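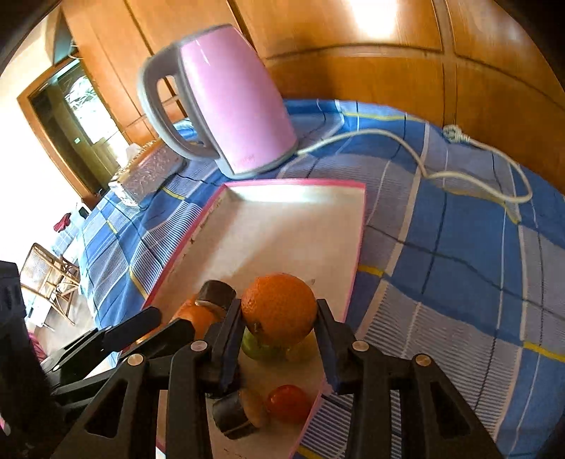 A hand-held gripper closes on an orange during a home recording session. Photograph: Galang project

Opinion

Teaching by hand deserves proper standards

By Hsiu-ying Huang
July 15, 2025

For most of the history of industrial robots, a machine was taught its work by someone who wrote instructions for it. The part arrived in the same place each time, the arm moved to that place, and the programmer's skill lay in making sure that nothing unexpected occurred. A bedroom with a tray of fruit on the bedspread is a different matter. Pieces of fruit roll, lie against one another and vary in size, and no two households set them down in the same way.

The method now favoured for such work is demonstration. A person carries out the task with a gripper held in the hand, and the recording is used to train a robot that has a similar gripper at the end of its arm. The older alternative is remote control, in which the person operates the robot itself from a distance. Both methods have merit. It is my view that the first should be the normal choice for household tasks, and that the institutions which pay for it have not yet taken it seriously enough.

The case for the hand-held tool rests chiefly on where it can go. A remotely controlled arm must be transported, fixed in position and supervised. At Flestudden, where I advised on the first year of the Galang project, the arm could be moved to a new address no more than 4 times in a month, and each move took up most of a working day. The hand-held tools went out in a shoulder bag. Between February and the end of the project year the team gathered recordings from 172 homes, and the variety of those homes was worth more to the final result than any refinement made in the laboratory.

There is also the question of touch. A person holding the tool feels the weight of an orange and the point at which it begins to slip. Operators working through a screen learn to judge these things by eye, and many become very good at it, but their movements are slower and more cautious. A robot trained on cautious movements will be cautious in its turn. Where the task is to take one piece of fruit from among several without disturbing the rest, hesitation is a real fault.

Supporters of remote control make a fair objection. A human arm can reach in ways that a robot arm cannot, and a demonstration that is easy for a person may be impossible for the machine. Of the 1,199 recordings reviewed in the Galang project's closing report, a good number had to be set aside for this reason. I accept the point and draw a modest conclusion from it. Demonstrators should be told the limits of the robot before they begin, and should practise within them. Remote control should be kept for tasks in which the robot's own reach and strength are the main difficulty, such as opening a heavy door or lifting a full pan.

My greater concern is with the people who do the demonstrating. Their work is commonly described in funding documents as "data collection", a phrase that suggests gathering something already lying about. In practice it requires patience and judgement. A demonstrator must decide which finger should go behind the fruit, how wide to open the grip, and whether a clumsy attempt should be kept or repeated. The Rirnodton guidelines, which several regional programmes have adopted, devote 20 pages to file storage and a single paragraph to training. That balance should be corrected at the next revision.

I would ask for the following changes. Every funded programme should provide paid practice time before recording begins. Demonstrators should be able to see how the robot performs after learning from their work, so that they can improve it. Failed attempts should be kept and marked as such, since a robot that has never met a dropped tomato will have no means of recovering from one. Householders should be told in plain terms which parts of their rooms will be recorded and how long the material will be held, and they should be free to withdraw it.

Grolska, which supplies hand-held tools to a number of these programmes, has argued that formal requirements would raise the cost of each recording. They would. The present price is low partly because training is left out of it, and the expense returns later in the form of recordings that cannot be used. Public funders in particular should be willing to pay for work of known quality, and the coming review of the Rirnodton guidelines gives them a suitable occasion to say so.

Hsiu-ying Huang advised the Galang project at Flestudden during its first year. The views expressed are her own.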